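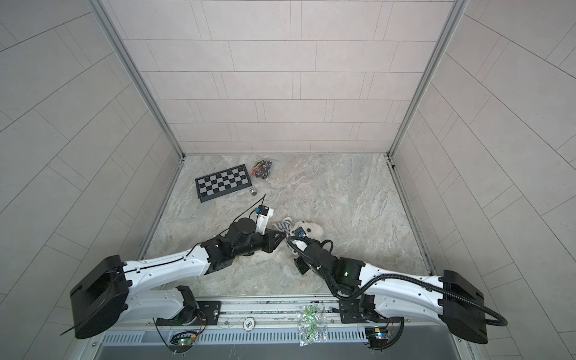 Do you have to sign up for the Clostasa open day?
You only sign up for the arm demos, at the front desk in Flurnbridge. The rest is walk-in.

sturketti_fan
Went in June. Over 51 people in my group, so get there early. Steinar Lauritsen ran the demo and took questions for 19 minutes. He said soft things are harder for the arms than boxes, and I believe him.

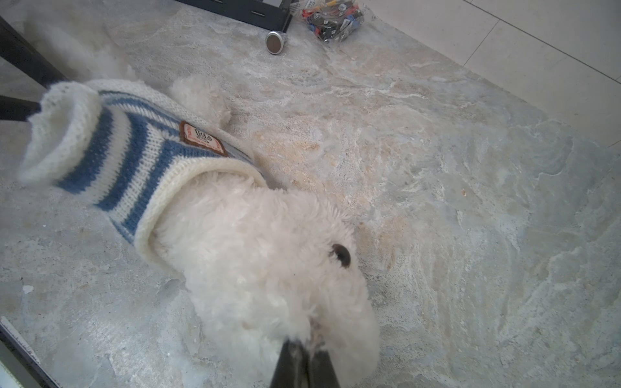 He also said the Pelkonen software is the same one they use on the packing line – only the settings change. I'd have liked more on that and less on company history.

mill116
Disagree. The history part was the best of it. The arms are slow and you can watch that kind of thing online.

sturketti_fan
Slow, sure. Still worth seeing up close.

dockside_ray
I'm with mill116 on the speed. My kid is 14 and was done after one round. He did like the plush toy.

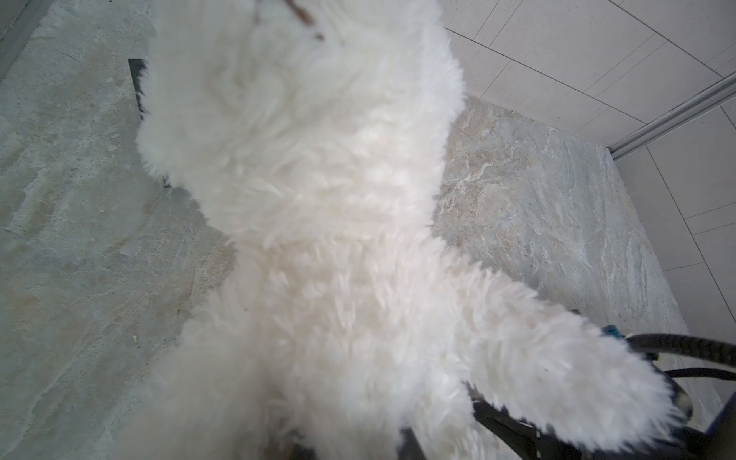
How long should I plan for the whole visit?
Two hours covers the talk and one demo. Add another half hour if you want to ask questions afterward.

mill116
Parking fills up by 9 am. Use the back lot.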